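zoltari-align

Timestamp alignment and pose clean-up for two-handed recordings made with hand-held grippers. Takes a folder of raw sessions, gives back a folder of episodes that a training script can read without crying.

Status: works for us. The version number starts with a nought and we mean it.

What it does

Each session arrives as one head camera video and two pose streams, left and right. The three clocks agree about as well as siblings do. Zoltari estimates the offset of each stream against the head video, resamples everything to the video's clock, smooths the poses lightly and cuts the result into episodes wherever the operator opened both grippers and held still.

It does not train anything. It does not talk to a robot. An early branch did talk to a robot, briefly, and has been deleted.

Getting started

Install with pip install -e . from the top of the repository. A fresh environment is a good idea, as we pin an old numpy for reasons recorded in a very long commit message.

Then run zoltari check path/to/session first. It reads everything and writes nothing. If it prints "clocks plausible", go on to zoltari align path/to/session --out episodes. If it prints "clocks implausible", believe it. The --force flag exists and I regret it.

The data it was built on

The bundled set is called Wynne and holds 1,514 episodes from 61 sessions. The tasks are small tabletop ones: plugging things in, moving things over, putting things straight. The power strip sessions are the ones to test against if you change the smoother. Sockets have firm opinions about position, and a filter that looks lovely on a plot can round off the one short push that mattered.
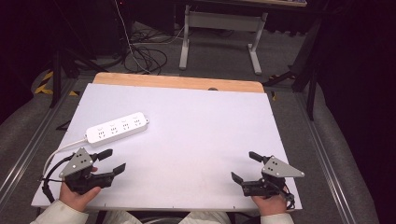
Head view, power strip task. Both grippers open, marked plates on top.

Pose jitter is worst when a plate is tilted well away from the viewpoint, so the smoother takes a confidence value per sample and leans on its neighbours when that value drops. The default window is 6 samples. Raising it makes the plots prettier and the episodes worse, a trade I have now made by accident on two separate occasions.

Left and right are always the operator's left and right. Sessions recorded before October had them swapped in the metadata, and the loader swaps them back. If you have already swapped them back yourself, set hands_fixed: true in the session file, or you will get a beautifully aligned person with their arms crossed.

Known problems

Episode cutting gets confused by people who think with their hands open. One Sarnness session came out as a single episode nearly the length of the recording, and another as confetti. Try --min-still before writing to us.

Cable drag is not modelled. A tug on a gripper cable shows up as a real movement, because it is one.

Dropped video frames are filled by repeating the last good one, up to a limit of 3. Past that the episode is split and a warning goes to the log, where it will be ignored.

The progress bar reaches the end almost a minute before the program does.

Contributing

Open an issue with the output of zoltari check pasted in full. Patches to the offset search need a test on at least one Wynne session and one Destley session, as the two fail in different directions. Style is whatever the formatter says.

Maintained by Jerome Catacutan. Replies are slower in the mornings.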